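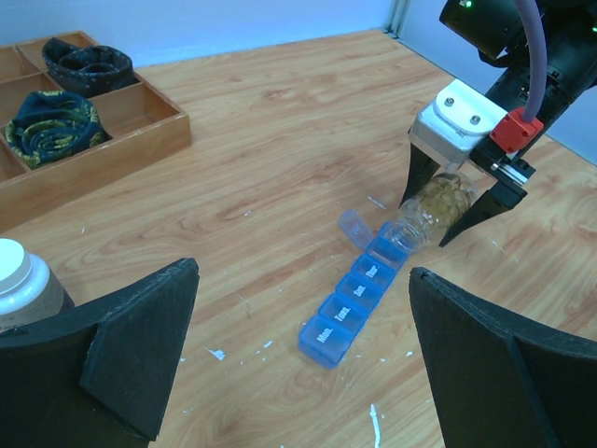 Acceptance Record

The contract between Selten and the Prolden residence ran to three pages, and the word "household" was defined on the second. A household task was any task which a resident of ordinary health could perform without training. The machine was to perform nine of them. Payment fell due on the ninth.

Rachid Bouzid had been appointed assessor by agreement of both parties. He had previously assessed lifts. A lift either stops level with the floor or it does not, and the tolerance is written down. He asked Selten for the tolerance on filling a pill organiser and was sent a brochure.

He wrote his own. A compartment was to be considered filled when it held the stated portion and its lid closed without force. Material outside the compartment was to be recorded as spillage. Material in the wrong compartment was to be recorded as an error, on the grounds that spillage is swept up and an error is swallowed. Selten objected that no medicine was involved, the trial using dry flakes out of a glass jar. Bouzid replied that the organiser did not know that, and nor, as far as he could establish, did the machine.

Task one had been the ties. The resident, Mrs Tazi, kept her late husband's in a divided wooden tray and wished them rolled, one to a compartment. The machine had needed many attempts in March and fewer since. Bouzid entered it as passed, with a note that the roll on the navy one was slack. Mrs Tazi said her husband had rolled them worse.

Tasks two to eight took up most of the summer. The log held 3,859 attempts, of which Selten claimed 3,725 as successes. Bouzid read the log over several evenings and found that "success" meant the software had reached the end of its instructions. In one entry the machine had folded a towel with great care while the towel was still on the rail. He struck out the column and began a new one in pencil, headed "Was it done".

Selten's engineer, a patient woman named Zuneo, did not dispute the pencil column. She said that the difficulty was mostly in the last centimetre. Reaching the shelf was solved. Closing the fingers was solved, given a surface that did not slide. What remained was knowing how hard, and when to stop, and what had happened while the fingers were in the way of the view.

"A person doesn't look either," said Bouzid. "My wife pours rice with her back to the pan."

"She can hear it," said Zuneo. "And she can feel the jar getting lighter."

He wrote this down, although there was no box for it.

Pouring was task nine. Flakes did not run like water. They stayed where they were while the jar tilted, held up by one another, and then they all went. The control software treated this as a delay, and tilted further. Zuneo had put in a limit on the angle, then a small shake of the wrist, then a pause after the shake. The pause was the useful part. She was unable to say precisely why, and declined to put an explanation in the report.

Mrs Tazi attended, as the contract entitled her to. She sat by the door with her coat on and asked how long it would be. Zuneo said that it varied.

"I do the whole week in a minute," said Mrs Tazi.

"Yes," said Zuneo.

"But my hands shake now. So I do it twice."

Bouzid looked at the form. He had allowed for portion, for lids, for spillage and for error. He had compared the machine throughout with a resident of ordinary health, as the contract required, and the contract had been signed by three people of ordinary health, none of whom lived at Prolden. He turned to the definition on page two and read it again. It was perfectly clear. He marked it for revision.

Then he asked Mrs Tazi whether she would mind being timed on the same task, twice if necessary, with the same jar. She took off her coat.

Zuneo reset the arm and checked the angle limit. Bouzid ruled a second column next to the first, wrote the date at the top, 7 Sep 2025, and told them that either party could begin.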